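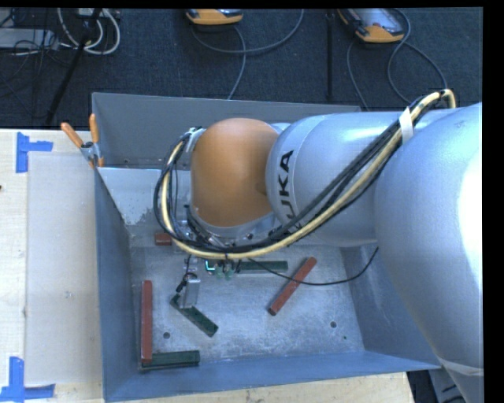
KUKA arm over a metal bin on a wooden tabletop.

Egan Community Orchard: second report to the Dratimer Fund

You asked for progress against the plan, so I have had to find the plan. It promised a replanted orchard, a mended wall and a cider press in working order by October. We have the orchard and most of the wall.

Planting went well. Of the 32 young trees bought with your grant, 30 are in leaf. The other 2 were eaten by deer, who had evidently read the notice about the fence being delayed. Jillix, the nursery, has agreed to replace one of them free of charge and was very polite about the second.

The wall is slower. The lower stretch is rebuilt and will probably outlive us all. The upper stretch leans towards Briltis Lane in a friendly manner, and the mason would like another fortnight of dry weather, as would we. There is a rope along the verge meanwhile, and the parish has been told.

Spending to date on tools, stakes and tree guards is £806, which is under budget, chiefly owing to a quotation for guards that I misread in our favour. Receipts are attached in date order, apart from the one that went through the wash.

We ran 7 pruning mornings over the winter. Attendance was best when there was soup, and we have moved a small sum from publicity to soup accordingly. I hope you will approve this after the event.

The press still needs a new screw thread. One supplier has gone quiet and another wants to sell us a different press. I would like to carry the repair money over into the next period, and will send the form once I have worked out which of the three versions on your website is the current one.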